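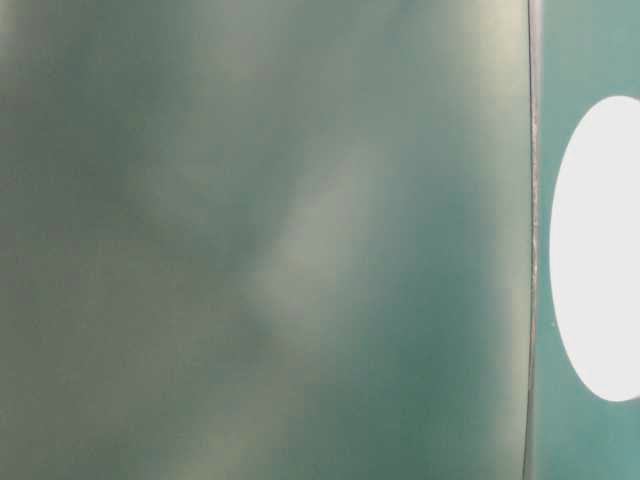

Green, green and more green.

Small Things on a Green Table

Hi, and welcome to the tabletop page! If you've been here before you know I have a weakness for little dishes, and if you haven't, well, consider yourself warned. I'm Huệ Doãn, I live in Plalside, and I own far more bowls than one person can eat out of. My sister guesses 200. She's welcome to come over and check the cupboards.

This gallery is all one setup from October: a plain white bowl, a pink spoon, a small dish to one side and one tiny orange-red cube. I'd been doing busy tables all summer (the Dindel page has 14 pictures and patterned cloth in every one of them) and I wanted a rest from pattern. I also wanted to find out how little I could put out before it stopped feeling like a table at all.

The green first. I went back and forth on it for weeks. White dishes on a white table look clean but a bit like a dentist's office to me, and my old brown table swallows shadows completely. Teal-green does something nice to white, it makes it look a touch creamier, and pink against it just sings. I have a color card from Cluren pinned up over my desk with a ring drawn around the shade I like best, and it's so faded by now that I couldn't swear to the name. 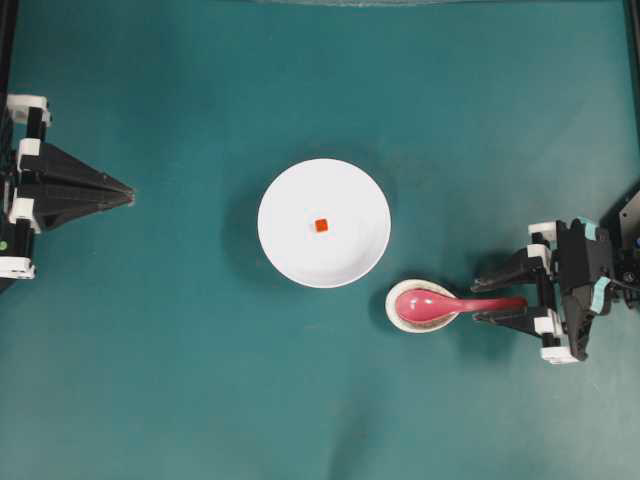
Spoons are where I spend my money, such as it is. I'll walk past a whole shelf of plates and then stand there for ages over one spoon. My favorites are the Chinese soup-spoon kind, with the deep oval and the straight handle, and the glossy pink one lying across its little saucer is why I like them so much. It sticks out well past the edge and still looks perfectly at home. A regular metal teaspoon on a saucer that small would just look lost, I think. Plus, pink! My mother kept hers in a jar by the stove, all mixed up, and I've never managed to keep mine any other way either.

On to bowls. I like a rim I can see. A lot of people go for the thin-edged ones and they are lovely, but they chip if you look at them wrong, and I do the dishes in a hurry.

White is also the only color I never regret buying. I've had phases (there was a long mustard one, please don't ask) and every time I end up back at plain white with nothing painted on it.

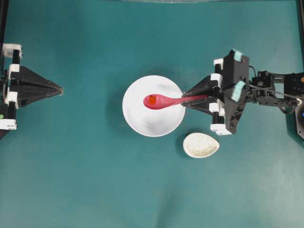
The other thing about white is that you can put the silliest small thing in it and it looks important. A radish. Two peas. A button, if that's what's in your pocket. I once served my niece exactly one blueberry in a soup bowl and she was thrilled, and then of course she wanted to know where the rest were.

Little side dishes are harder. Round ones are easy to find and easy to stack, but I'm always hunting for the ones that come to a bit of a point, teardrops and eggs and leaf shapes. They don't stack at all and they slide around in the drawer. I keep buying them. The market at La had a whole crate last time I went and I was very good and came home with two.

If you're trying a table like this yourself, start with the biggest piece in the middle and then move the small dish around until it stops bothering you. Mine nearly always ends up below and a little to the right.
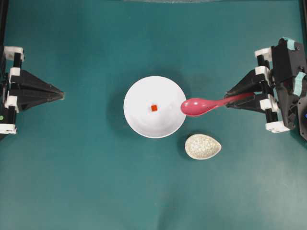
More Galleries

Dindel: the patterned cloths, 14 pictures
Blue and White: mostly plates, one teapot
The Mustard Years: you've been warned

Write to me if you have pointy little dishes you don't want anymore. I'll pay the postage!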